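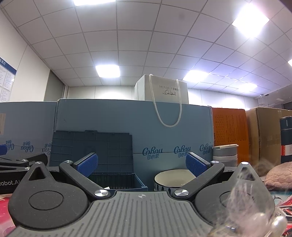 Flustus is my list of tabletop clutter, and this is the readme for it, so hello and thanks for opening the folder! I started it because I wanted one place to write down what ends up on a table when people are halfway through sorting out a room, and where each thing goes after that. The notes I like best are from tables with a row of boxes along the back and hardly any space left in front of them. A crate with its lid standing up next to a round bowl, cream inside with dark drop-shaped marks on the outside, is just the kind of pairing I'm after (plastic next to tableware, storage next to stuff waiting for storage). I have a soft spot for patterned bowls, so you'll find more of those written up than is strictly fair.

What's in it

There are 519 entries, one line per object, in a plain text file called objects.txt. They come from 40 tables. Each line has a table number, a short everyday name for the thing, a color, what it was next to, and where it went in the end: box, crate, shelf, donate or trash. If I didn't find out where it went, the last field says "unknown" and I left it at that. A second file, names.txt, holds the 26 names I allow for containers. Please use those and don't make up new ones without asking me – Peadar and I spent a whole evening on tub versus bin versus crate and I am not doing it again.

How I name things

Crate means stiff sides and a flat bottom, lid or no lid. A lid that's still attached doesn't get its own line. A loose one does. Bowls are bowls whatever people keep in them, so no "fruit bowl" or "key bowl" please. Colors are whatever you'd say out loud to a friend. Dark blue-grey is fine, "slate" is not (sorry, Jaruwan!). If you can only see a bit of something and can't tell what it is, write "small object" plus the color and move on.

Known problems

Tables 11 to 14 were written up late at night and the "next to" field is patchy. Aisyah fixed the worst of it in April, but I'd still skip those four if neighbors matter to you. Mugs and cups are a mess all the way through. Boxes in a row are entered as one line, which made sense when I started and annoys me now – splitting them up would add around 400 lines, and I keep putting it off.

Using it

Take it, change it, share it. Just keep the two files together, as the container names don't mean much without the list. Brendan has a spreadsheet version he calls Brornulach, with the same lines plus a column for room. Ask him for that one, I don't keep it up to date.

Corrections go to me, with the table number first.

Maeve Nic Giolla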